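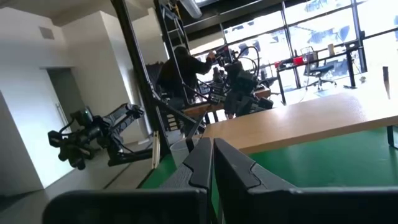 开放式办公室的账，到底是谁在算

专题｜工作与空间

每隔几年，办公家具行业就会发现一次人性。上一轮发现的是人喜欢偶遇，于是隔板拆了，走廊拓宽了，茶水间摆上了高脚凳。这一轮发现的是人喜欢木头、绿色和自然光，于是同样一批客户收到了新的报价单。我翻了一个夏天这类材料，越翻越觉得，这个行业对人性的理解总是恰好赶在租约到期之前更新。

促使我动笔的，是Gretance在七月发布的一本小册子。这家公司卖办公桌、吸音板和一种据说能“唤起专注”的浅色台面，小册子的标题叫《让空间替你工作》，封面是一片白桦林。正文里说，改造为开放布局并引入自然材质的企业，员工“主动协作意愿”大幅上升。支撑这句话的是一份由咨询机构Novesier完成的问卷，样本981人。

数字看上去挺体面，麻烦在附录里。附录用比正文小两号的字写明，问卷是在搬迁之后发放的，搬迁之前的情况由受访者凭记忆回答。换句话说，有人请你坐在刚装修好的新办公室里，喝着免费咖啡，回忆一下旧办公室有多糟。我去年换了一张床垫，你要是在第二天早上问我，我也会说从前那些年根本没睡过觉。

还有一处更含糊。“主动协作意愿”由几道题目合成，其中一道问的是：“您是否比以前更容易看到同事？”墙都拆了，当然更容易看到。把看得见算成愿意合作，再把愿意合作写成生产力，中间跨过去的两步都没有证据，只有一张画得很漂亮的示意图。

省下来的面积去了哪里

关于开放式办公的讨论，绝大多数围绕着交流、创意和企业文化，很少有人先谈面积。可面积才是合同上写得最清楚的东西。

Padilla是一片由旧厂房改成的办公园区，离市中心坐车不算远，招商处很乐意给来访者看改造前后的平面图。旧图上，一个工位连同通道要占去6平方米；新图上是4平方米。少掉的2平方米乘以工位的数量，再乘以租金，答案用手机就能算出来。招商处的展板上没有这道乘法，展板上写的是“释放”：释放空间，释放可能，释放团队的想象力。

我对省钱没有意见。公司要付房租，房租很贵，把桌子排密一点是正当的经营决定，完全可以大大方方地说出来。让人不舒服的是包装。员工被告知，这次搬迁是为了他们更好地相遇；谁要是抱怨吵，那就说明他还没有适应新的文化。成本问题一旦换成文化问题，提意见的人就成了需要被辅导的人。

在Padilla待了一个下午，我听到最多的声音是键盘，其次是有人捂着话筒走向楼梯间的脚步声。楼梯间大概是整栋楼里利用率最高的会议室，平面图上没有给它标名字。有一家租户在门后贴了张纸条，请大家不要在台阶上进行绩效面谈。
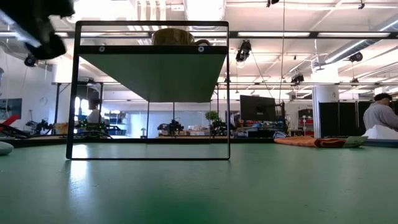 开放式工作区，天花板下是成排的长条灯管，一只杯子搁在黑色金属框架顶上。

木头的说服力

再来说材质。过去的办公室怕显得穷，喜欢皮革和石材；现在的办公室怕显得冷，喜欢木头。任何一份改造方案里都会出现“温润”二字，后面跟着一段关于祖先在林间生活的文字。

人见到木纹会不会放松一些？也许会。我自己就喜欢摸旧木桌，切菜也愿意用木砧板。可是从“我喜欢”到“装上以后病假减少”，还隔着很长的路。我请Gretance提供后一种说法的出处，收到的回信热情、礼貌，附了三个链接：一个通向它自己的产品页，一个通向一家疗养院的装修案例，另一个打不开。

疗养院那个案例我读完了。那里换了墙面，也换了窗户，增加了夜班人手，还把晚饭时间推后了。住客的睡眠确有改善，文章把功劳给了墙面。假如由做窗户的公司来写，功劳想必就归窗户。至于夜班人手，没有哪家公司生产这个，所以也就没有人为它印小册子。

绿色也是一样。绿植墙、绿地毯、绿桌面，都被归到“亲自然”一栏里。颜色的确能让一个房间好看些，我乐意承认这一点，也愿意为好看付一点钱。但好看就说好看，何必借用体检报告的口气？

一种名叫Hukholm的座舱

真正让我佩服的是这个行业的下一步。墙拆完了，人们开始嫌吵，于是出现了座舱。Novesier在问卷的后续报告里建议企业“分层配置私密性”，而Gretance恰好推出了名为Hukholm的单人静音舱，有门，有顶，有一盏小灯，关上以后外面的声音会轻下去。

我坐进去试过。说实在的，挺舒服。里面有一张小桌板，一个挂外套的钩子，能从玻璃门看到外面的人走来走去。坐到后来有点闷，风扇的声音也渐渐明显起来，不过打一通电话是够用的。销售人员在外面等我出来，问我感觉如何。我说像一间办公室。

一间很小的、按件出售的办公室。它的价格我没有得到许可写在这里，只能说，一个中等规模的团队如果按推荐比例配齐，拆墙省下的租金在头几年里要交回去不少。推荐比例写在手册第一页，根据什么得出来的，手册里没写。我问过，得到的答复是“行业经验”。

还有预约的问题。静音舱要在手机上预约，到点会亮灯提醒，下一位同事站在玻璃外面，客气地看着你。Padilla的一家租户规定每次使用不得超过半小时，理由是公平。过去，一个需要安静的人关上门就可以；现在他得先证明自己这半小时确实需要安静，再把剩下的活带回大厅去做。

该问供应商的几个问题

我并不主张把墙全砌回去。隔间年代也有它的难看：领导占着窗户，别人占着走廊的灯光，新来的人坐在打印机旁边，一坐就是一年。有些工作确实适合挤在一张大桌子上做，做设备调试的、排版面的、赶展览的，抬头就能问一句，比发邮件快得多。把这些人分到各自的小间里，同样愚蠢。

所以问题出在“一律”上。写代码的、做账的、接投诉电话的，被同一张效果图安排进同一个大厅，然后由同一份问卷证明他们都很满意。我见过的方案里，极少有哪一份先去弄清楚这些人白天究竟在做什么。有一份倒是做了调研，方法是在座椅下面装感应器，统计屁股在不在椅子上。报告据此得出结论，近4成的座位可以取消。人去了哪里，是去客户那里了，去楼梯间打电话了，还是请了假在家把报告写完，感应器不知道，写报告的人似乎也不想知道。

如果贵公司正准备搬家，而且有人递来一本印着树林的小册子，不妨先问清楚：问卷是什么时候发的，搬之前有没有发过；满意度由谁来收集，收集的人从改造里拿不拿钱；一年以后还会不会再问一遍。我把这几条发给了Novesier，对方回复说，长期跟踪“在规划之中”。

再问一句面积。每个人原来有多大地方，以后有多大，差额值多少钱，这笔钱打算花在哪儿。如果答案是付房租，那就写付房租，员工看得懂。我认识的上班的人，对房租的理解都相当透彻。

截稿前，Padilla的招商处寄来了新一期宣传页。二期厂房即将开放，卖点换成了“可以关上的门”。租金比一期高。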